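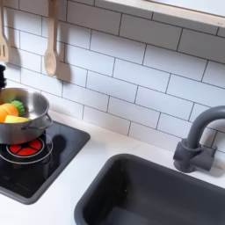
Pot on the burner, with the spoon and slotted spatula hanging on the tile behind it.

Ticket 273: dark grout behind the cooktop looks dirty, utensils leave marks on the wall
Posted 4 March 2026 by the Clelcombe kitchen log

Status: mostly solved, one item open

Problem as first reported: the wall behind the cooktop never looks clean. I wipe it after dinner, step back, and it still has gray smudges near the spoon and the slotted spatula. The grout looked patchy too. I love this kitchen and I love white subway tile, so I really wanted to get to the bottom of it!

Setup: glossy white tile, dark gray grout, pale wood shelf above, white counter. Tile is from Grosberg. The grout is a Pernuso premix that went in last February and was sealed once.

Step 1. Wiped the tile with warm water and a drop of dish soap. Cloth came back a little yellow the first time and clean the second. Smudges still there at night.

Step 2. Took both utensils down. Smudges gone. OK, so half of my "stains" were shadows. With the light where it is, the spoon throws a long gray one down the tile and I had been scrubbing at it for weeks. Felt silly for a minute and then very happy, since it meant the tile was fine.

Step 3. Looked closer with the utensils off and a flashlight held flat to the wall. Found real marks this time, little tan rub spots at the height where the spoon bowl swings. Baking soda paste on a soft cloth took them off in 2 minutes. No scratching on the gloss.

Step 4. Grout. I expected mold and there wasn't any. It was a thin greasy film, worst in the joints nearest the pot side. Went along each line with an old toothbrush and hot soapy water, rinsed, then dried it with a towel. The drying matters more than I thought. When I let it air dry on the first try, the lines came up blotchy.
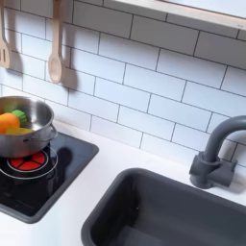 Step 5. Moved on to the cooktop and counter while I was in the mood. Glossy black shows everything, so I did it last and buffed it with a dry cloth. The gray rim collects crumbs where it meets the counter. A wooden toothpick wrapped in a damp rag gets them out, and I can't tell you how satisfying that is.

Step 6. Rubbed the spoon and spatula with mineral oil, left them overnight on a towel, wiped off the extra. My guess is that hanging them up still damp caused the tan spots. They now dry flat first.

Result after 14 days: no new rub marks. Grout is one even color from end to end. I wipe the rows nearest the counter after anything that spatters, and the upper rows under the shelf get done when I remember.

Still open: whether to reseal now or wait. The Türkmen sealer I have on hand comes in a 300 ml bottle and the label only talks about floor tile. If you have used it on a wall near heat, please tell me how it went.

Comments

tilefan_west: The shadow thing got me too, in my bathroom. I scrubbed a towel hook shadow. Glad I'm in good company.

mossbank: Drying the grout with a towel fixed my blotches as well, thanks! I use a microfiber one and it doesn't leave lint.

oldpan: I'd try the sealer on one joint behind something first and leave it a week. Mine went shiny and I didn't like it.

Clelcombe kitchen log: Good idea, I'll do one up under the shelf and report back.

mossbank: Does the oil smell at all on the spoon?

Clelcombe kitchen log: Not that I've noticed, and it feels lovely in the hand now.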